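Planner update cuts failed reaches in kitchen scenes

The November release of Lerkitz, the motion planner used by the Starkaston kitchen group, is now on the shared server. The main change is in how the planner treats thin objects seen by the wrist camera.

Older versions wrapped a dish rack in one solid box. That kept the arm safe but closed off the space between the wires, so any plate inside the rack counted as out of reach. The new version builds a separate collision shape for each wire and keeps a small margin around it.
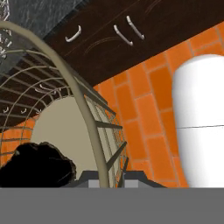

Wrist view in the simulated kitchen, with a plate upright in the wire rack.

Marcela Holub wrote the new collision code and tested it on 800 simulated reaches. "The old box was easy to compute and wrong most of the time," she said. Planning now takes 2 seconds longer per reach on the lab machines. Aranka Győri is working on a cache that should bring that down.

Wires seen edge-on are still a weak spot. The depth filter sometimes drops them, and the planner then treats the gap as wider than it is. Until a fix is ready, please leave the margin at its default setting in any scene with a rack.

The larger test set, with 2000 reaches, will go up next to the release once the Bouazza logging tool has been updated to read the new file format. Send bug reports to Marcela with the scene file attached.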